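Section 4. Working safely around the arm

This section applies to every Noltesance cell on the Tarkotdale site, including the cells that share a hall with visitors or with other machines. Read it before you switch on for the first time, and again if your cell has been moved. Section 3 covers the wiring and must be finished first.

4.1 Before power-on

1. Walk once round the table. Take away tools, cups, packaging and anything else that is not part of the job.

2. Check that the base is bolted down and that none of the bolts has been marked as loose on the cell sheet.

3. Look at the fan grille on the base. Keep cloths, bags and paper away from it. A blocked fan will stop the controller in the middle of a move.

4. Follow each cable by hand from the wrist to the base. A cable may hang in a short loop below the wrist, but it must not reach a place where the elbow can trap it.

5. Press the emergency stop, then try to start a program. The program must refuse to start. If it does start, switch off at the wall and call the site engineer.

NOTE: The stop button on the Griron pendant and the stop button on the table are on the same circuit. Test both anyway.

4.2 Parking position

Park the arm whenever you leave the table, even for a minute. Parked means forearm level, gripper pointing straight out, fingers closed and speed set to zero on the pendant. Closed fingers are easier to see from the side and less likely to catch on a sleeve.

With the forearm level, anyone passing behind the table is close to the height of the camera and the wrist. The arm gives no warning before it moves, and people in the walkway are often looking the other way.
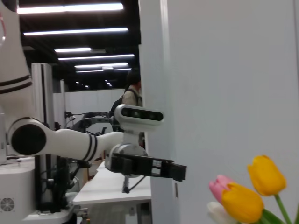 4.3 People nearby

1. Mark the reach of the arm on the floor with yellow tape. Use the full reach, with the gripper fitted, and not the reach of the program you happen to be running.

2. Nobody stands inside the tape while the arm has power. The one exception is teaching by hand, which is done by one trained person holding the enable switch.

3. Ask people to take off rucksacks, lanyards and loose scarves before they come up to the tape. A person wearing a rucksack often misjudges how far it sticks out when they turn.

4. Where two arms work in the same area, agree which one moves first and write it on the cell sheet. Do not rely on the operators seeing each other. Partitions and columns hide more than you expect.

CAUTION: Flowers, signs and other display items must stand outside the tape. They must never be used in place of a barrier.

4.4 Speed and service

Use the slow setting for the first 4 cycles of any new or changed program, with a hand on the stop button throughout. Go to normal speed only when all of them have finished without a fault.

Check the gripper fingers every 3,000 cycles and replace the pads at 4,000, whatever they look like. Potgieter pads are approved for this gripper. Other makes may fit, but they have not been tested here – ask before ordering.

Cell sheets are kept for 6 months. Questions about this section go to Heriberto Escobedo in the site office.

Section last changed November 10, 2020.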